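Meredith House Opening Checklist, with comments
Kept by Dalia Lepik, November

Hello again, everyone, and thank you for being so patient while I got this typed up. I walked the whole building with the list before the weekend guests arrived, and I've put my comments next to each item so you can see what I was thinking (and grumbling about) as I went.

1. Front steps and railing: OK
Railing is firm all the way up. The third step still has that little lip on the left side, so please keep the mat off it until it's been ground down.

2. Hallway smoke alarms: OK
Both sounded when tested. I wrote the month on the new batteries in marker.

3. Fire extinguisher, kitchen: OK
Needle in the green, pin in place, tag readable. It had wandered behind the broom again! It hangs on the hook by the door, please.

4. Water heater: NEEDS WORK
The Plidon unit is set fine, but the hot tap in the upstairs bath ran at 133 degrees the first time I tried it, so I turned the dial down and will test again in the morning. Anything over 120 is too hot for little hands.

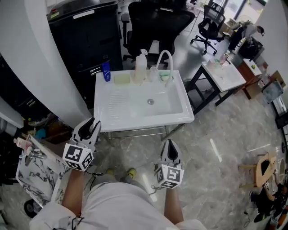
5. Wash areas: OK, one comment
Soap at every sink, please, and a dry floor before anybody comes in. I ran each tap for a good while and felt along the pipes underneath with a paper towel, which is my mother's old trick and still the best one I know. The Sudatia room had a slow drain, and a new stopper fixed it.

6. Outlets near water: OK
Pressed test and reset on all of them. The one by the laundry is stiff, so give it a proper push.

7. Back door and exit light: NEEDS WORK
Door opens freely, but the light flickers. Flisetti is sending a bulb, order 287.

8. First aid box: OK
Restocked with 10 large bandages and a fresh cold pack. Someone had been keeping tea bags in there, and I've moved them to the pantry where they'll be much happier.

Items 4 and 7 stay open. Please initial the paper copy on the pantry door when you've read this, and call me at extension 163 if you find anything I missed.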